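Halima Danladi talks quickly, and within a minute of sitting down she had told me off for putting my bag on the good chair. I'd gone along to ask her about supper clubs, because she's been running one from her own house for longer than most restaurants in our town have stayed open, and I wanted to know how on earth she does it without losing her mind.

"Oh, I've lost it plenty of times," she said. "The first winter I cried into a pan of rice every single month."

The club is called Usman, after her grandfather, who ran a roadside eating place and apparently never wrote down a recipe in his life. Halima does write hers down, in a set of school exercise books with the covers falling off, and she let me flick through one (I wanted to steal it). There are 115 recipes so far, and some have been crossed out so hard that the pen has gone through the page.

So how does a person go from cooking for the family to cooking for strangers? She says she was pushed. Her neighbour Arnulfo Llanos had eaten at her table so often that he started to feel guilty, and one evening he left money under his plate.

"I was furious! I marched next door and gave it back. And he said, fine, but if you charged me properly I could come every week. I thought about that all night."

She started with 16 people, which she now thinks was mad. The table wouldn't take them, so half of them ate on the stairs with their plates on their knees. These days she stops at ten and everyone gets a proper seat, though she does miss the stairs a bit. "People talk better on stairs. You can't be posh on a stair."
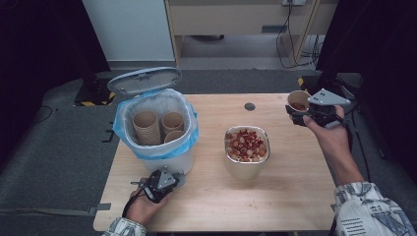
I asked what she spends the money on, half expecting her to change the subject, but she's very open about it. Meat is the big one. Then fuel, then onions – "you would not believe the onions" – and after that it's all the dull stuff like washing powder for the napkins. In April she had to replace the cooker, and that came to £600 with the fitting, so she did two extra suppers that month and then slept for what she says was an entire weekend.

Her best seller is a groundnut stew, and she has strong feelings about it. She won't use peanut butter from a jar. She roasts the nuts herself, lets them cool right down and grinds them in small lots so they don't turn oily too soon. The pepper goes in early and the spinach goes in at the very end. When I admitted that I do mine with a big spoonful of crunchy from the cupboard, she looked at me with real pity.

"It'll fill you up," she said, after a while. "I'm not saying it won't fill you up."

We got on to the guests, and this was my favourite bit. There's a couple who had their first date at her table and now come back every year. Dong-geon Koo came as a paying guest, asked if he could bring a side dish next time, and now cooks half the menu whenever he's free. His pickled radish next to her stew sounds odd, I know, but I had three helpings and would have had a fourth if I'd been left alone with the bowl.

Has it ever gone properly wrong? She laughed for a long time at that one. There was the night the power went off with the rice half done, and they all ate bread and salad by torchlight and refused to take their money back. There was also a man who sent his plate back to the kitchen, which was two steps behind him.

"I said, darling, I can hear you. I'm right here. What's wrong with it?" It needed salt, as it happens. She agreed with him and passed it over.

I wondered whether she'd ever want a real restaurant, with a sign and a till. She had a look at a place once, an old shoe shop with a lovely big window, and got as far as asking about the rent. Then she worked out that she'd have to be there every lunchtime and went off the idea completely.

The next supper is already full, but she keeps a waiting list and people do drop out, so it's worth putting your name down. Bring your own drinks, tell her about allergies when you book, and don't put your bag on the good chair.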